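Home | About | Visits | Reports | Contact

Visit Report: Onent Simulation Laboratory, Clavby
March 2023

Members of the Onyeka safety group visited the laboratory at the invitation of its manager, Howard Birkett. The visit concerned a stopping fault found in January, when the simulated arm continued to close its gripper after a stop command. The fault appeared in 7 of 90 trial runs.
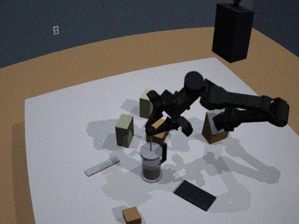
Simulated work area with two-fingered gripper, blocks and French press.

Callum Haworth explained that the stop signal had been placed in the same queue as ordinary motion commands. When the queue was full, the signal waited its turn. A glass item is included in the layout so that late stops near fragile objects can be studied before any physical trial.

The stop signal now has its own channel. Almost 26 hours of repeat testing have been logged without a late stop, but the group asked that physical trials remain on hold until the Flastunetti controller has been checked separately. A written reply is expected from Onent.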